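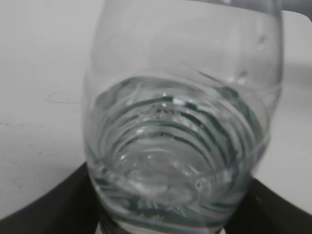 Your Water Questions, Answered

Ullach Guest House, kitchen and drinking water page

We get more questions about water than about breakfast, parking and the Wi-Fi put together, so we finally sat down one Thursday evening with a pot of tea and wrote out the answers properly. If yours isn't in the list, do come and find us at the desk, or leave a note in the kitchen and we'll get back to you before you check out.

Can I drink the water from the tap?

Yes, please do! All the cold taps in the house are fine for drinking, upstairs and down, and that includes the little basin on the landing that everyone seems to wonder about. Let it run for a few seconds first thing in the morning, especially in the top rooms, where the water has been sitting in the pipe all night and can taste a bit flat. We'd ask you not to drink from the hot taps or fill the kettle from them. The hot water comes by way of the tank, and it never tastes as nice.

Why are there bubbles in my glass?

This is our number one question. When water comes out of the tap with some force it carries air along with it, and that air shows up as small bubbles at the surface, along the sides or down on the bottom of the glass. Leave it to stand for a minute or two and most of them will go. If the whole glass looks milky, watch which way it clears: air clears from the bottom up, and the water will be perfectly clear before you've found your slippers. If it still looks cloudy after five minutes, tell us, and we'll take a look at that tap.

There are little specks in mine. Should I worry?

Usually they turn out to be scale from the kettle or a bit of dust that was in the glass to begin with (glasses on open shelves do collect it, however often we wipe them down). Pour it away, rinse the glass and fill it again. If you see specks a second time from the same tap, let us know which one. There is a small mesh screen screwed into the end of each spout, and it needs to be taken off and rinsed now and then. We do them all in July and again after the holidays, but some taps work harder than others.

Is the water hard or soft?

On the hard side. You'll notice it in the shower, where soap takes a bit more coaxing, and you'll notice it in tea, which can get a thin film on top if it's left to cool. Some guests love the taste and some don't. If you're in the second group, fill the filter pitcher in the refrigerator door and give it an hour to get cold. The pitcher is for everybody, so please top it up again when you've poured the last of it.

Why do the glasses go cloudy, and what do you do about it?

Cloudiness comes in two kinds. The first is a mineral film, and it comes right off. We soak the tumblers in warm water with a good splash of white vinegar, leave them for half an hour, rub gently with a soft cloth, then rinse and dry them by hand. The second kind is etching, where years of dishwashing have worn at the surface of the glass, and I'm sorry to say no amount of vinegar will bring those back. We retire them to the garden shed, where they make very good homes for cuttings.

Could I have a glass for my room?

Of course. You'll find one by the bed when you arrive, and there are more in the cupboard to the left of the kitchen sink. Take what you need and bring them down when you think of it. If you've got little ones with you, the plastic cups are one shelf lower, where they can reach them without climbing.

I broke a glass. What do I do?

First of all, don't feel bad, it happens to all of us. Put shoes on before you do anything else, keep children and the dog out of the room, and call down to the desk. We'd much rather come up with the broom and the vacuum than have you picking up slivers with your fingers. We don't charge for broken tumblers and never have.

Can I fill bottles for a hike?

Yes, as many as you like. The kitchen tap is the best one for it, with the tallest spout, and tall bottles that won't stand up in a bathroom basin fit under it easily. If you're taking the long path toward Wenik, please carry more than you think you'll want, as there is nowhere to refill until you're down the other side.

Do you have sparkling water?

We keep a few bottles in the pantry refrigerator. Write your room number on the pad hanging from the door and we'll add it to your bill at the end.

Who do I ask if something tastes or smells odd?

Ask for Heloísa Pimentel at the desk, any time before nine in the evening. After that, ring the night bell. Tell us which tap it was and whether you'd run it for long, and if you still have the glass, bring it with you.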